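Skuneo 2609 型插舌式折叠纸盒 使用手册
第 4 章 盒坯的准备、预折与成型
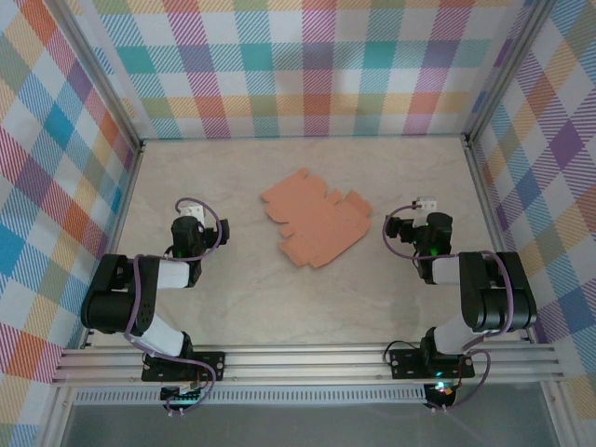
本章适用于以平张形式供货的模切盒坯，由操作人员在工作台上逐张折叠成盒。已预粘侧边的盒坯不适用本章，其展开方法见第 5 章。装箱、码垛和封箱带的使用见第 6 章。

章内术语按以下含义使用：

盒坯：模切、压痕完毕，尚未折叠的平张纸板。
主面板：盒坯中央面积最大的矩形部分，成型后为盒底。
侧板：与主面板以压痕线相连，折起后构成盒壁的部分。
防尘翼：侧板两端的小翼片，成型后位于盖板内侧。
插舌：较窄的凸出翼片，成型时插入对应的切口。
切口：供插舌穿过或卡入的模切缝。
压痕线：由压痕刀压出的折叠线，纸板在此处未被切断。
连接点：模切时保留的细小连接，用于固定废边，折叠前应断开。

4.1 供货状态与存放

4.1.1 盒坯按捆供货，每捆外裹牛皮纸，端面贴有标签。标签载明型号、纸板定量、生产批号和颜色代号。标准纸板定量为 280 g/m²。定制定量的盒坯在型号后加字母后缀，折叠参数以随货单为准。

4.1.2 收货时核对标签与送货单。型号或颜色代号不符的捆不要拆封，原样退回仓库待处理区。

4.1.3 整捆应平放在托板上，不得竖立，不得靠墙斜放。每块托板的存放上限为 4000 张。托板上方不得再放其他货物。

4.1.4 存放处应避开暖气、外门和阳光直射的窗口。从较冷的库房转入工作间的盒坯，应在未拆封状态下静置一个班次后再使用。

4.1.5 拆封后未用完的盒坯用原牛皮纸重新包好，压上平板，并在标签上注明拆封班次。重新包好的捆优先领用。

注：纸板在潮湿环境中会向一侧翘曲。轻微翘曲可在压平后使用；压平后仍回弹的盒坯按 4.8 处理。

注意：裁切边可能割伤手指。搬运整捆时握住牛皮纸外侧，不要用手指沿盒坯边缘滑动。

4.2 工作台的准备

4.2.1 折叠作业应在平整、坚硬的台面上进行。台面应大于完全展开的盒坯，四周留出翻折侧板所需的空间。

4.2.2 清除台面上的纸屑、胶渍和细小硬物。用干布擦拭台面；如需湿擦，应待台面完全干透后再放盒坯。

4.2.3 检查台面有无毛刺、凸起的螺钉头或接缝高差。盒坯压在高差处折叠时，会在压痕线以外产生折印。

4.2.4 照明应来自侧上方。压痕线较浅，光线垂直向下时不易辨认。深色和中间色纸板尤其如此，必要时调整灯具角度，使压痕线一侧出现阴影。

4.2.5 准备下列用具：

折纸骨或其他圆边压折工具
钢直尺
定位角规
废边收集箱
干净的薄棉手套（仅用于浅色或覆膜表面）

4.2.6 刀具不属于本章的常备用具。废边一律用手断开。确需修边时，应将盒坯移至裁切垫上进行，不得在折叠台面上直接下刀。

注意：不要用钢直尺的棱边代替折纸骨刮压折线。棱边会划破面纸，划痕在成型后无法消除。

4.3 盒坯的检查

4.3.1 从捆中取出一张盒坯，平放在台面中央。取张时以手掌托住主面板，不得捏住插舌提起整张盒坯。

4.3.2 辨认正反面。正面为印刷面或光洁面，成型后朝外；反面成型后朝内。两面颜色相同的素色盒坯，以压痕为准：压痕线在反面呈凸起的棱线，在正面呈凹槽。

4.3.3 对照随货附带的轮廓样张检查外形。应确认：

各翼片齐全，无撕裂。
切口已完全切透。
插舌根部无裂纹。
压痕线连续，两端延伸至切边或切口。
主面板表面无折印、无污迹。

4.3.4 检查切口时，将盒坯举起对光。切口处应有连续的透光细缝。若透光中断，说明切口未切透，可从反面以折纸骨的尖端轻压至分开。一张盒坯上有多处切口未切透时，停止使用该捆，并按 4.8.4 记录。

4.3.5 检查压痕线时，用指腹沿线轻触，不要预先弯折。压痕线出现断续时，可用折纸骨沿钢直尺补压一次。补压从正面凹槽一侧进行，力度以不发亮为限。

4.3.6 将检查合格的盒坯叠放在取料侧，正面朝下，轮廓方向一致。方向混放会导致后续工序中反向折叠。

注：首次使用某一批号时，对该批号首捆逐张检查。首捆无异常的，后续各捆可改为每捆抽查首张和末张。

4.4 断开连接点与清除废边

4.4.1 将盒坯正面朝下放置，一手平压主面板靠近废边的一侧。

4.4.2 另一手捏住废边，向下弯折至连接点断开。不得向上拉扯。向上拉扯会使面纸分层，在切边处形成毛口。

4.4.3 按由外向内的次序处理。先清除外轮廓的废边，再清除切口和凹缺处的废片。

4.4.4 小于指尖的废片用折纸骨尖端从正面向反面顶出。顶出时在台面边缘外进行，或在盒坯下方垫一块带孔的垫板。

4.4.5 用指腹检查切边。残留的连接点凸起用折纸骨压平，不必切除。插舌两侧的凸起例外，应完全去除，以免插入时卡滞。

4.4.6 废边投入收集箱。同色纸板单独收集的，按工位上的色标分箱。

注意：不要将多张盒坯叠在一起断开连接点。下层盒坯的废边受力方向不可控，容易撕伤插舌根部。

4.5 预折

预折的目的是使压痕线处的纤维在受控方向上弯曲。未经预折直接成型的盒坯，盒壁容易外鼓，插舌受力后容易脱出。

4.5.1 将盒坯正面朝下平放，使主面板位于操作者正前方，最窄的凸出翼片指向远离操作者的一侧。此方向在下文中称为基准方向。

4.5.2 将定位角规靠在主面板的一条压痕线外侧，对齐后用手掌压住主面板。

4.5.3 用另一手的四指托起相邻侧板，沿压痕线缓慢翻起至直立。翻起时手指应沿侧板全长分布，不得只从一端起折。

4.5.4 继续翻折至侧板越过直立位置，然后松手，使其自然回弹。回弹后侧板应停留在半开状态。

4.5.5 按下列次序重复 4.5.2 至 4.5.4：

（1）与主面板相连的长侧板。
（2）与主面板相连的短侧板。
（3）盖板与侧板之间的压痕线。
（4）防尘翼。
（5）插舌根部的压痕线。

4.5.6 插舌根部的预折角度应小于其他各处，翻起至与盖板成直角即可，不要对折。对折会压断根部纤维，使插舌失去弹力。

4.5.7 带圆弧轮廓的宽翼片，其根部压痕线可能与主面板边缘不平行。折叠时以压痕线为准，不要以翼片外缘对齐。

4.5.8 预折完成后，将盒坯放回平面，观察各压痕线。合格的压痕线应平直，外侧面纸无裂口，无露白。

注：首张盒坯预折后应与轮廓样张比对一次。确认折叠方向正确后，再处理其余盒坯。

注：预折后的盒坯不宜长期叠放。叠放过夜的盒坯，压痕线会部分恢复平直，使用前需重新预折。

注意：覆膜纸板和定量高于标准的纸板在折线处较易开裂。应放慢翻折速度，并在第一次翻起后停顿，再继续翻过直立位置。

4.6 成型

4.6.1 将预折完毕的盒坯按基准方向放置，正面朝下。

4.6.2 同时翻起两块长侧板至直立。用双手的拇指和食指在两端扶住，防止侧板倒回。

4.6.3 将长侧板两端的连接翼片向内折入，使其与主面板的短边对齐。两侧翼片的重叠次序以翼片上的切口位置确定：带切口的翼片在外，不带切口的翼片在内。

4.6.4 翻起短侧板，使其贴合在连接翼片外侧。短侧板上缘带有卡片的，将卡片绕过连接翼片上缘翻入盒内，并向下压至卡片端部进入盒底切口。

4.6.5 从盒内用指腹按压卡片端部，确认已卡入。卡片未到位时，盒角会呈张开状，此时应将短侧板退回，重新对正，不得强行按压。

4.6.6 对盒坯另一端重复 4.6.3 至 4.6.5。

4.6.7 检查盒体。将盒体平放在台面上，四角应同时接触台面。将钢直尺靠在盒壁外侧，盒壁与直尺之间不应有明显的弓形间隙。

4.6.8 将防尘翼向内折至水平。

4.6.9 翻下盖板，使盖板边缘与盒壁上缘平齐。将插舌对准切口或盒壁内侧间隙，以双手拇指在插舌两侧同时施力，均匀推入。

4.6.10 插舌到位时，其根部压痕线应与盒壁上缘重合。不得以掌根拍击盖板使插舌进入。

注：需要装入内容物的盒子，执行至 4.6.8 后暂停，装入后再合盖。空盒需运往其他工位时，应合盖运送，以保持盒壁直立。

注意：插入受阻时先退出插舌，检查防尘翼是否压在切口上方。带阻力反复推插会使插舌端部起毛，此后该插舌不可再用。

4.7 打开与复原

4.7.1 打开已合盖的纸盒时，用双手拇指按住盒壁上缘，食指勾住盖板两侧，向上平行提起。不要从一角撬起。

4.7.2 需要恢复为平张时，按成型的相反次序进行：退出卡片，放下短侧板，展开连接翼片，最后放下长侧板。

4.7.3 恢复为平张的盒坯应压平存放，并与未使用的盒坯分开。其标签上加注“已折”。

4.7.4 “已折”盒坯可再次成型，但不得用于需要封签的包装。再次成型前重点检查插舌根部和卡片端部。

4.8 不合格盒坯的处理

4.8.1 盒坯的缺陷分为可修整和不可修整两类。

可修整缺陷包括：残留废边，切口局部未切透，压痕线断续，轻微翘曲。

不可修整缺陷包括：插舌缺失或撕裂，侧板撕裂，压痕线处裂穿，压痕线位置偏移，面纸分层，正面有可见折印，压平后仍回弹的翘曲。

4.8.2 可修整的盒坯在原工位修整后放回取料侧。同一张盒坯只允许修整一次。

4.8.3 不可修整的盒坯在主面板反面以铅笔画斜线，放入隔离架。不要使用记号笔，墨迹可能透印到相邻盒坯的正面。

4.8.4 同一捆内连续出现相同缺陷时，停用该捆，保留外包牛皮纸和标签，填写批次反馈单。反馈单应写明缺陷位置。位置按基准方向描述，例如“远侧窄翼片根部”“左侧长侧板近端”，不要只写“翼片破损”。

4.8.5 批次反馈单连同样张交 Terkgate 仓库窗口，由 Lehner 模切车间复核。样张应平放在硬纸夹内，不得卷起或对折。

4.9 常见故障

现象：盒壁外鼓。
原因：预折角度不足，或盒坯受潮后翘曲。
处理：退回平张，重新执行 4.5.3 和 4.5.4。仍外鼓的，检查翘曲方向。

现象：盒体放置后对角翘起。
原因：一端的卡片未完全进入切口，或两端翼片重叠次序不一致。
处理：拆开翘起一端，按 4.6.3 核对次序后重新折入。

现象：盖板与盒壁上缘错位。
原因：盖板压痕线未折透，折线偏离压痕。
处理：将钢直尺压在压痕线上重新翻折盖板。已形成双重折印的，按不可修整缺陷处理。

现象：插舌插入后自行弹出。
原因：插舌根部过度弯折，或盒内物品顶住盖板。
处理：先取出内容物试合。空盒仍弹出的，更换盒坯。

现象：插舌无法进入切口。
原因：插舌侧边留有连接点凸起，切口内有废片，或防尘翼位置过高。
处理：退出插舌，依次检查上述三处。

现象：折线处露白或开裂。
原因：纸板过干，折叠速度过快，或折叠方向相反。
处理：核对正反面。方向正确的，停用已拆封部分，将未拆封的捆在工作间静置后再试。

现象：成型后尺寸与内衬不符。
原因：型号混用，或误将内侧压痕线当作盒底折线。
处理：核对标签上的型号。2609 型盒坯在部分翼片附近有辅助压痕线，仅用于吸收纸板厚度，不单独折成直角。

4.10 与内衬配合使用

4.10.1 Stedach 系列平板内衬可直接放入已成型的盒体，不需粘贴。内衬应在合盖前放入，光洁面朝上。

4.10.2 放入时先使内衬一条长边贴紧盒壁，再放下另一边。内衬卡在半高处时，从被卡一侧的下方托起后重放，不要从上方按压。

4.10.3 内衬放平后，盒底切口处的卡片端部应被内衬覆盖。卡片端部从内衬边缘露出的，说明卡片未到位，取出内衬，按 4.6.5 检查。

4.10.4 带隔格的内衬先在盒外组装，再整体放入。隔格上缘不得高于盒壁上缘。

4.11 作业结束

4.11.1 将未折盒坯、已预折盒坯和已成型纸盒分别放置，不得混放在同一托板上。

4.11.2 收回定位角规、钢直尺和折纸骨，擦净后放回工具盘。折纸骨边缘出现缺口的，应更换。

4.11.3 清空废边收集箱。台面上的纸粉用干布向一侧抹除，不要用压缩空气吹扫。

4.11.4 在工位记录上填写型号、批号、领用捆的标签编号和隔离架上的盒坯去向。记录由交接班双方签字。

修订说明

本版日期：2021年6月1日
编写：Katalin Magyar
审核：Trefor Llewellyn
变更内容：4.4.2 改为向下弯折断开连接点；4.5.6 增加插舌根部的角度限制；4.7 增加“已折”盒坯的标注要求；4.10 由原附录移入正文。

下一章：第 5 章 预粘盒坯的展开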